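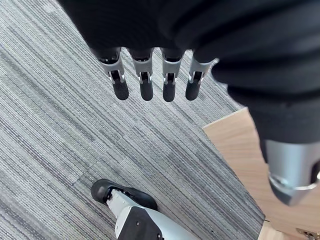

Wrist camera view, hand lowered over carpet, fabric sleeve fitted.

Clelix Wrist Camera Kit for multi-finger hands
Part no. 2037
Supplier: Michailidis, Kakville
Page revised 8 Jul 2020

The Clelix kit adds a small color camera at the wrist of a humanoid hand. It looks along the fingers toward the fingertips, so contact can be watched while the arm is moving. We stock it with the short bracket only. The long bracket was dropped in May.

Specifications
Mass with bracket: 54 g
Cable length: 228 mm
Mounting screws: 4, supplied
Controller: Goltasen or any USB host
Sleeve: not included

Bench notes
Lambros Vrettos compared the short and long brackets on the same hand, with the arm down at the robot's side and then raised to table height. Settings were left at default for both.

With the arm down, all four fingers and their black pads are in view. The gray segments and the slotted joints above the pads can be made out, down to the pins and thin rods. The fourth finger is the weak spot: part of its pad sits behind the joint hardware next to it. Users who need a clear view of that pad should plan on a second camera.

Knit or loose fabric sleeves take up a lot of the picture. A black sleeve can fill most of the top and right side, and folds near the cuff cover the upper part of the hand. Pull the cloth back and clip it before setting exposure -- a large dark area will push auto exposure too high on a pale floor or wood surface. Manual exposure is recommended with any black covering.

The robot's own foot and lower leg come into view when the arm hangs low. Mask this region if your software tracks objects on the floor. Striped carpet is a hard background for edge-based finger tracking; use a plain mat for calibration.

The long bracket gave a wider view but touched the sleeve at full wrist bend. The short one cleared it.

Ordering
Lead time is 18 working days. State hand side (left or right) with the order. Brackets are not interchangeable between sides. Spare cables are sold separately.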